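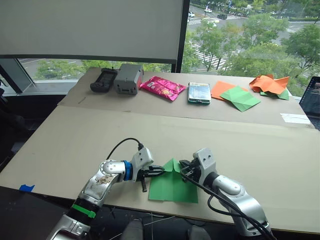
[rimosum-bimanual] Re: Release detection in the folding task

Date: March 4, 2024

Replying below the quote, with the trial results that were asked for.

> We read the note on the Tresden list about splitting the folding task into
> contact modes, and we would like to reproduce it on our own pair of arms.
> Three things are unclear to us. First, how do you decide that a sheet has been
> released? Gripper width alone gives us a lot of false positives with thin
> paper. Second, do you treat "sheet in the air" as a failure state or as
> a normal mode? Our policy lifts the sheet quite often and we have been ending
> the episode when it does. Third, are the success numbers for the whole fold
> or per crease? A short answer is fine.

Release detection

You are right that gripper width is not enough. One layer of paper is below the resolution of our finger encoders, so a closed gripper with a sheet in it and a closed gripper with nothing in it read the same. We dropped the width test in June and now label release from two signals together: commanded opening above a threshold, and no paper motion in the image over the next 11 control steps while the fingers move. If the sheet moves with a finger, the label stays at "contact" even when the gripper is open. This catches the case where a fingertip drags a flap after opening, which was the largest single source of bad labels in the first data set.

The threshold is in the config under release_open_min. Do not copy our value, it depends on the finger geometry. Sweep it on ten or twenty recorded episodes and look at the disagreements by hand.

Note that both arms get their own label. There is no joint "released" state in the labels. It is computed afterward as the AND of the two.

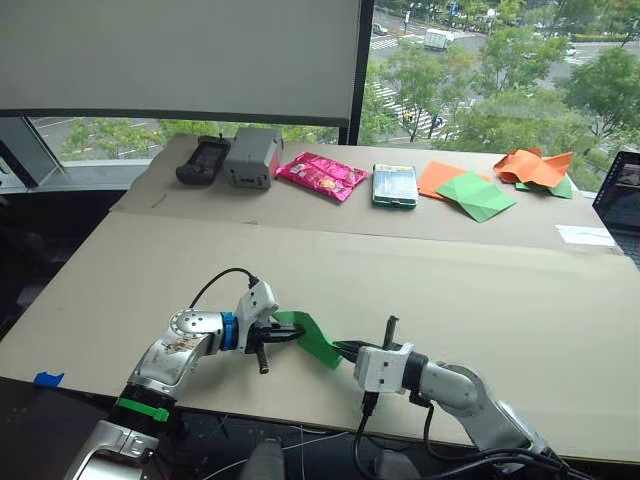 Sheet in the air

Normal mode. We do not end the episode. The modes are:

M0 no contact, sheet on the board
M1 one gripper in contact, sheet on the board
M2 both grippers in contact, sheet on the board
M3 both grippers in contact, sheet held clear of the board
M4 one gripper in contact, sheet held clear of the board

Only M4 is counted against the policy, and only if it lasts longer than the timeout. M3 is how the sheet gets turned, and if you cut episodes there you remove most of the useful examples of turning. We made the same mistake in the version described in the Jarau workshop text. The policy trained on those cut episodes never learned to put the sheet back down, which looked like a planning problem for several weeks.

M3 is hard for the model in one respect. A hanging sheet curves under its own weight, and the crease lines are poorly visible or hidden. We stop feeding the crease estimate to the policy on entry to M3 and hold the last value from M2. It is re-estimated on the next entry to M0. Updating it during M3 made things worse in every run we tried.

Success numbers

The numbers in the note are per crease. For the whole fold they are lower, as you would expect. The current policy was trained on 321 teleoperated episodes. Evaluation was 32 trials, each starting from a flat sheet, same lighting, board not moved between trials. Results for the whole fold:

trials: 32
failed: 7
completed: 25

All of the failures were on the transition from M3 back to M0. The sheet came down rotated, the next grasp took two layers where it should have taken one, and the following crease was off. The policy has no way to undo a crease, so the trial is lost at that point. There were no failures in M1 or M2.

We ran the Hägglund baseline on the same board but with a different paper weight, so I am leaving it out. The comparison would not be fair in either direction. It will be repeated with matching stock.

Placement after release

The current work is on that M3 to M0 transition. The change is small: after both arms report release, they back off with fingers open and wait until the crease estimate settles before a new grasp is proposed.

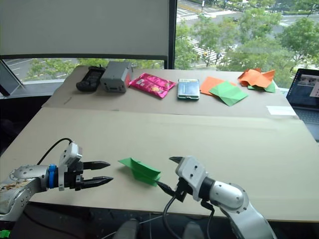
The wait costs time per fold, and it makes the episodes look slower than the teleoperated ones. What it gives in return is a crease estimate taken from a sheet that nothing is pulling on. When we proposed the grasp during the back-off motion, the estimate often still carried the rotation from the hanging phase. I do not have trial counts for the new version yet and would rather not quote partial ones.

One practical point if you are setting this up. Tape the board down before recording anything. A board that shifts by a few millimeters under the arms during M2 will show up as paper motion and flip the release label. Matte cardboard works well for us. Leave creased sheets out of the tracked region as well, or mask them, otherwise the tracker will sometimes lock onto one of those between trials.

The labeling script is in the Rimosum repository under tools/modes. The README still describes the width test and will be corrected with the next tag. If your logs store commanded and measured opening in one field, split them first, as the script expects both.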